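Bench Tips: Setting Up a Tabletop for Repeatable Robot Grasping Trials

Notes from the Ramley bench, kept by Beryl Lambert. Last revised in December.
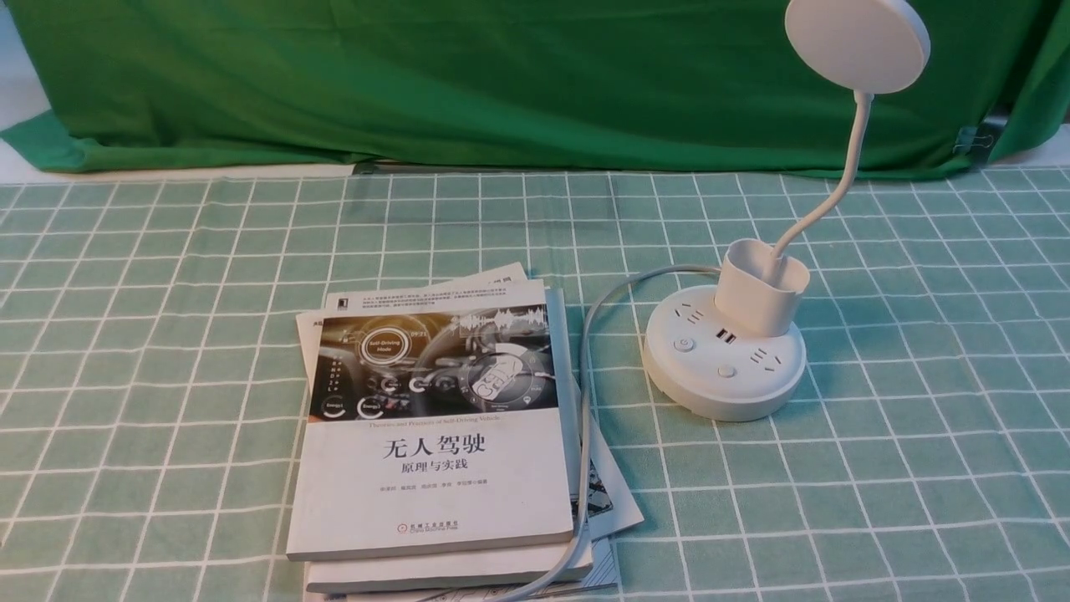 Cover the surface and the wall behind it

Use a matte cloth on the table and a plain one behind it. Our early trials at Ramley ran on a bare bench with shelving in view, and the object detector kept proposing grasps on the shelf brackets. A green backdrop held with binder clips removed most of those. A checked tablecloth is useful for a second reason: the lines give the operator a quick way to put an object back where it was. Smooth the cloth before each block of trials. Small ripples near the front edge made no measurable difference to us, but a fold under an object tips it and changes the approach angle.

Books

A paperback on top of a thicker volume is a good test stack. The top cover slides, so a planner that pushes sideways before closing will shift it. Set the top book slightly askew. With the edges squared up, the segmentation step tended to merge both books into one block and aim for the wrong height.

Loose paper under the stack is harder. Sheets with printed diagrams were picked up as separate objects in the Weldu planner and ignored in the Ranitz planner. Decide before the first trial which behavior counts as correct, and write it on the log sheet.

A picture-heavy cover is worth including. Dials and bright graphics printed on a flat surface produce false edges, and a depth check is the cheapest way to reject them.

Lamps and power strips

Our standard item is a white gooseneck lamp rising from a round power strip base. Treat the base and the neck as one object in the labels. The neck bends under load, so a grasp taken high on the arm moves the lamp head before it moves the base. Grasp the base or the cup-like holder at its back.

Return the neck to the same curve between trials. A card template cut to the shape saves time. Keep the lamp unplugged from the wall for all contact trials.

Cords

Lay the cord in one wide loop and let it run off the front of the table. A cord resting against a stack of books is the case that causes the most trouble, and it should be in the set for that reason. Thin shadows next to a cord are often labeled as a second cord. Move the overhead light before changing the threshold.

What we measured

We ran 40 trials on each of 4 layouts, with the cord touching the books in two layouts and clear of them in the other two. The Burala method, which plans the cord path first and the grasp second, completed 83 percent of trials in the clear layouts. Completion was lower with the cord touching - most failures there were drags, where the book came up and took the cord with it. Drags were scored as failures even if the book reached the target.

Pausing 8 seconds after each reset, so the cord and cloth could settle, reduced the spread between runs. It did not raise the completion rate.

Resetting between trials

Replace the papers first, then the bottom book, then the top book. Place the lamp next and the cord last. Check the layout against the reference print taped beside the monitor. If the cloth has moved by more than half a square, restart the block and discard the trials already logged in it.

Wash the cloths on Monday and press them flat before they go back on the bench.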